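旧車のキャブレター、フロート油面の調整値について
カテゴリ:整備・レストア > 燃料系

1 投稿者:temo_garage 2025年7月23日
Rowlandsの4バレルキャブを積んだ2ドアハードトップを整備中です。2月にオーバーホール済み。暖機後のアイドリングが不安定で、一次側のブースターから燃料が垂れます。フロートレベルは整備書どおりに合わせました。燃圧計は未装着、ポンプはBrellineの機械式です。先に疑うべき箇所はどこでしょうか。

2 投稿者:Myfanwy Maddocks
ニードルとシートの当たり面。リビルトキット付属のニードルはゴム先端で、シート側に古い傷があると密着しない。油面の数値を追う前にシートを替えること。

3 投稿者:kamome238
>>2
順番が逆だと思います。機械式ポンプは個体差が大きく、圧が高ければ新品のシートでも押し開けられます。まずT字継手で燃圧を測るべきです。

4 投稿者:Myfanwy Maddocks
>>3
燃圧が原因なら高回転でも濃くなるはず。>>1はアイドリングの症状しか書いていない。

5 投稿者:kamome238
アイドリング時は消費量が少ないので、ポンプ圧がそのままニードルにかかります。症状が低回転に偏るのはむしろ自然です。

6 投稿者:temo_garage
測定しました。アイドリングで規定の上限をわずかに超えています。シートには段付き摩耗あり。両方該当のようです。

7 投稿者:Morfudd Watkins
両方直せば済む話だが、切り分けたいならシートを先に交換し、燃圧はそのままで再確認。止まればレギュレーターは不要。後付けのレギュレーターは配管の接続が増えるので、個人的には付けたくない。
フロート本体も確認したほうがいい。真鍮製はハンダ部から燃料が入って重くなる。外して振れば音でわかる。

8 投稿者:podeo_637
横から失礼。当方はTemottonの樹脂フロートに替えて油面が安定しました。ただし調整寸法は真鍮製と違うので、整備書の値は使えません。

9 投稿者:Myfanwy Maddocks
>>8
その寸法を書かないと参考にならない。キャブの型番も。

10 投稿者:podeo_637
>>9
型番は末尾155のものです。寸法は説明書が手元にないため、週末に確認して書きます。

11 投稿者:temo_garage
作業手順を整理しました。抜けがあれば指摘願います。

手順1 エンジン停止、冷間。バッテリーのマイナス端子を外し、燃料ラインを養生して切り離す。
手順2 上蓋を外し、フロートピンを抜く。フロートを振って内部の燃料の有無を確認。
手順3 シートをガスケットごと交換。ニードルは同じセットのものを使う。

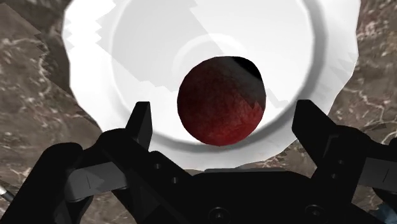

手順4 上蓋を逆さにしてフロートレベルを測定。タングを曲げるときはニードルに荷重をかけない。
手順5 組み付け後、アイドリングで燃圧を再測定し、ブースターからの垂れを目視確認。

12 投稿者:kamome238
手順4のあとにフロートドロップの測定も入れてください。落ち量が足りないと高負荷で燃料が不足します。

13 投稿者:Morfudd Watkins
手順5は暖機後に行うこと。冷間ではチョークが効いていて判断できない。上蓋のガスケットは再使用不可。

14 投稿者:temo_garage
>>12 >>13
了解。ドロップ測定を追加し、確認は暖機後とします。シートは注文済みです。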